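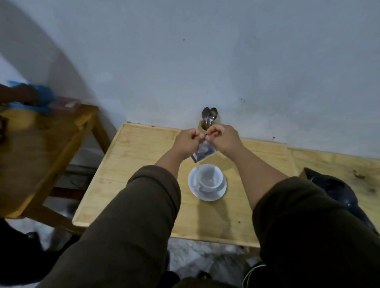

Kinnunen Robotics Club: Progress Report, February

Hi Nathalie,

Thanks for letting us run over into the new term before sending this. I know the grant agreement says two pages and no surprises, so I'll try to stick to that (I've got one surprise, it's near the end, and it's a cheap one).

Where we're at

You'll remember the students picked "make someone a hot drink" as their project, after I'd tried quite hard to steer them toward sorting blocks. I'm glad they ignored me! They've broken the job into steps and they're working through them in order of how annoying they are. Cup onto saucer is fine. Picking a spoon out of the holder is mostly fine. Opening a sachet is awful, and that's where most of this term has gone.

Mackenzie Fehr's group has been studying how people do it. You pinch the top edge with both hands, fingers close together, and you keep the whole thing over the cup so whatever falls out lands somewhere useful. We all do that without a thought. Try writing it down for a machine and you get an argument that lasts until the bell. Which hand pulls? How hard is "hard enough"? Where do you look? The foil is crinkly and shiny as well, so the vision side of things struggles to find the corners, and the group is now quite particular about where people stand in relation to the lights.

They've been recording first-person demonstrations at the pine tables along the white wall, same small cup and saucer each time. The goal we set with you was 300 usable clips by the end of the project. We aren't there yet, but we're past the halfway mark and the newer ones are much better than the early ones, where you mostly see somebody's sleeve. Sleeves get pushed up now before anyone starts. That was Isabelle Petrenko's rule and it's saved us a lot of re-recording.

The arm

The Jurkier arm is assembled and runs. Réjean Wong rewired the wrist over the break after we had a joint that kept dropping out, and it's behaved since. It can hold a sachet by one corner and carry it to the cup. Tearing needs the second gripper, and that one is still a box of parts plus a very optimistic drawing. I'd hoped to have it moving by now. We lost a couple of weeks to a wrong set of bearings (my ordering mistake, not the supplier's), and I've pushed that milestone back in the table you already have.

The students

We have 26 on the roll, up a bit from last term, and 6 of them are new to anything with a motor in it. Leif Amundsen has been running a beginners' bench for them at lunch. A few older students have started turning up to it as well, supposedly to help, and I'm not asking questions.

The labelling work has been a nice surprise too. I was sure it would be the dull bit everyone dodged, but they put music on and argue about the exact moment a tear begins. We've got a shared document of rulings now and it's longer than this report.

Money

Spending is on track. Most of it went on the arm, as planned, and the rest on storage drives and consumables. The Sodari licence came in a touch under what we'd budgeted, so there's a little left in that line.

That brings me to the surprise. We'd like to move the leftover to a second set of fingertips for the gripper, the soft ridged kind. The smooth ones slide off foil, and the students have done a proper comparison on paper that I can send you. It doesn't change the total at all, but I believe it needs your okay because it's a different category.

Coming up

Second gripper built and bench tested. The rest of the clips recorded and labelled. Then the Vusell showcase, where the team wants to do the whole drink start to finish in front of parents. I've suggested a backup video. They've said no. We'll talk about it again closer to the day!

If you'd like to come by, we're in from 3:30 most afternoons, and the students would love to show you around. Just give me a bit of warning so I can clear some bench space.

Cheers from all of us at the club

Search this site
Enter keywords
Go

Recent reports
Wiring the wrist joint: notes from the break
Beginners' bench: what we tried first
How we label a clip
Getting ready for the Vusell showcase

Contact the club | © Kinnunen Robotics Club | Back to top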